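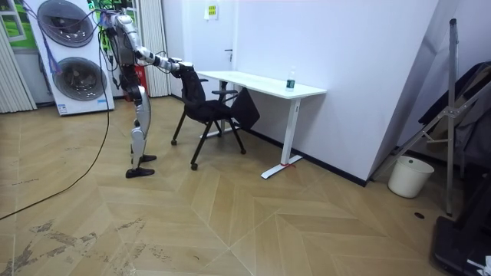
A white desk and black office chair in one of the small rooms at Lekham.

The Lekham building on Wivlow Street will open its small study rooms to the public on Wednesday. Each has a desk, a chair on casters and a herringbone floor. The refit covered 1,981 square feet and replaced carpet laid before the building changed hands.
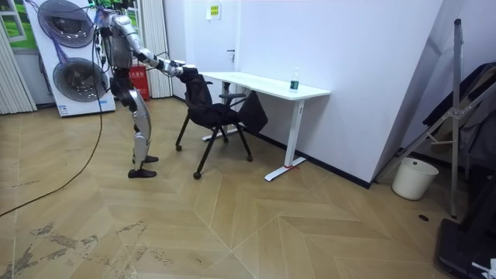 The desk stands against a white wall with a black baseboard.

Rooms can be booked for up to 2 hours, said manager Obinna Etim. Drinks with lids are allowed. 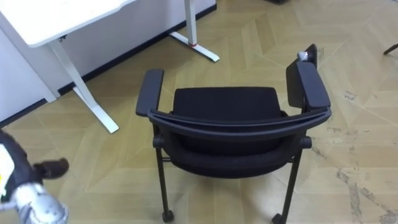
Booking opens at the front desk in July for the fall term. Keegan Bright, who chose the furniture, wanted chairs with armrests and pale floors throughout. The building has room for 119 people.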